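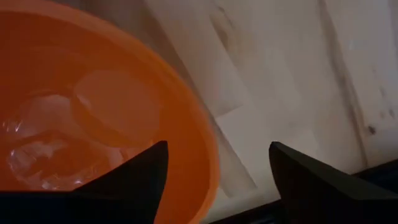 From: Béla Mészáros
To: kandis-users
Date: 26 Jul 2019
Subject: Re: [kandis-users] Segmentation loses clear parts, grasp planner returns empty list

Hello Pearce, hello all,

thank you for the log, it helped me a lot. I answer between your lines.

> We run Kandis with the wrist camera only, no fixed camera. With
> opaque parts the planner gives many candidates. With clear plastic
> in a coloured bowl it gives none, or it gives one on the rim of
> the bowl. I have tried to lower the score threshold, but then it
> proposes grasps in the middle of nothing.

I have the same behaviour here with clear pieces in an orange bowl. The colour of the bowl comes through the plastic, so the mask network gives nearly the same label to the piece and to the wall behind it. Lowering the threshold does not help, as you saw. The rim is a strong edge in both colour and depth and it will always win.

What I do at the moment is in three steps.

First, I fit the rim as an ellipse and remove a band on both sides of it before the candidates are scored. The option is rim_mask in the Bolurine plugin, and it is off by default. Please note that when the bowl fills a big part of the view, only one arc of the rim is visible and the fit can jump. I ask for at least 500 edge points on the arc, otherwise I keep the last good fit.

Second, inside the bowl I do not use the colour mask. I look for small bright highlights and group them. Irregular pieces with many facets give a lot of these. A flat round shape against the wall gives only a thin line of light, and my grouping still misses it. If somebody has an idea for this, I would be very glad.

Third, the fingers. They are black and always in the lower part of the view, and one of them can cover exactly the pieces you want to pick. I mask them with a fixed polygon for each gripper opening, and I mark the area behind them as "unknown". In the old version it was marked as "free", and the planner was happy to move there.

> Is there a reason the planner runs again on every frame? I see the
> target jump between two places when the arm goes down.

This is a mistake in the default configuration, in my opinion. Set replan_on_frame to false and use replan_distance. The target then stays the same until the wrist has moved enough. I have recorded 769 descents with the old setting and 600 with the new one, and the jumping is much less, but I must still check the ones where the arm stopped early.

> Should I wait for the Witlow branch?

I would not wait. Witlow changes the depth filter, and on clear plastic the depth is mostly holes anyway. It is planned for October, and the patch for issue 374 can be applied on the current release without it.

Could you please send me one raw bag file with the exposure set to manual? With automatic exposure the highlights change size when the bowl comes closer, and I cannot compare your values with mine.

Best regards,
Béla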